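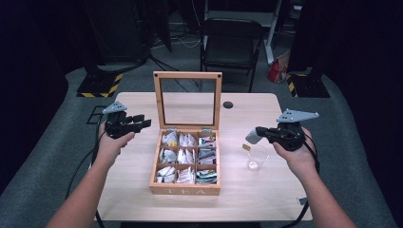

Cisternas Tea Opens Second Packing Room in Erkham

Company News | 2 min read

ERKHAM – Cisternas Tea will open a second packing room in Erkham this October, doubling the number of gift boxes it can fill in a week from 2000 to 4000.

The new room is on Wometti Street, next door to the company's existing warehouse. It will handle mixed boxes and special orders from hotels and gift shops. Loose tea in bags and tins will still be packed at the original site.

Cisternas has sold tea by mail since it was a single market stall. Demand for boxed sets has grown each fall, and last year the company stopped taking holiday orders well before the end of the season. With the added space, orders for the coming season will stay open two weeks longer.

The fall range includes black, green and herbal teas. A smoked black tea from the Dronow blending house joins the list for the first time – it will be sold on its own and as part of the winter set. Prices for existing sets will not change.

Wholesale customers can keep using their current order forms and account numbers. Orders received by noon will ship the next working day. Deliveries to the warehouse should use the rear entrance until the loading area on Wometti Street is finished.

The shop at the front of the warehouse will keep its regular hours and remains closed on Sunday.

Filed under: Food & Drink, Local Business

Press contact: Cisternas Tea press office, Erkham | © Cisternas Tea. All rights reserved. | Back to top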